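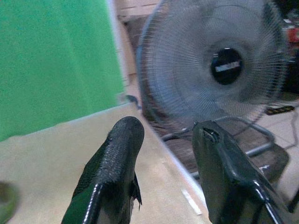
Which finger wear rules apply to episodes submitted to Prereo?
Section 3 of this card applies to every episode, teleoperated or scripted. Stations that joined before revision 2 follow the same rules.

Prereo data card, revision 2
Last changed: 2023-06-24
Maintainers: Lăcrămioara Bratu, Cosmin Olteanu

1. Scope
Prereo is a set of tabletop manipulation episodes recorded with wrist-mounted cameras on two-finger grippers. This release has 309 episodes from two stations, Keltari and Nukik. The card covers recording practice and gripper condition. File layout is described in FORMAT.txt in the same directory.

2. Station setup
The arm base is bolted down before power is applied. The emergency stop is within reach of the operator's free hand. Household objects near the work surface may stay where they are, including appliances, provided the arm's software limits keep it clear of them. Cables on the floor are routed outside the operator's standing area.
Arm speed is capped at 200 mm/s during teleoperation. Raising the cap requires a written note from the station lead (Keltari: Assunta Grasso; Nukik: Liviu Costache).

3. Finger covers and pads
3.1 Inspect both fingers at the start of each session and after every 60 grasps.
3.2 Record wear using one of these codes:
W0 no visible damage
W1 surface scuffing, cover intact
W2 tear or wrinkled opening, no loose material between the fingers
W3 loose flap or strip that can enter the grasp area
3.3 W0 and W1 need no action. W2 may be used to the end of the session. W3 is trimmed or replaced before the next episode.
3.4 The two fingers are coded separately, left first, as seen from the wrist camera. Do not average them.
3.5 Replace covers at 800 grasps whatever their code. Write the replacement in the station log with the finger, the operator's initials and the episode number.
3.6 Do not repair a cover with tape. Tape changes both friction and appearance, and the change is hard to find later in the data.

4. Camera view
Both fingertips must be visible when the gripper is fully open. Clean the lens with a dry cloth only. If the camera mount has been moved, recalibrate and start a new session ID.

5. Exclusions
Episodes are removed if a person's face is legible, if the emergency stop was pressed, or if the wear code is missing. Failed grasps are kept and labeled as failures.

6. Known issues
Wear codes from the February sessions at Nukik were entered as a single value for both fingers. They are stored in the left field, and the right field is blank. The Delić converter reads a blank as W0. Filter on session ID until the converter is patched (reported by Digby Mudgway, still open).

7. Corrections
Send corrections to the maintainers with the episode number and the field to be changed. Wear codes are edited only by the station that recorded the episode.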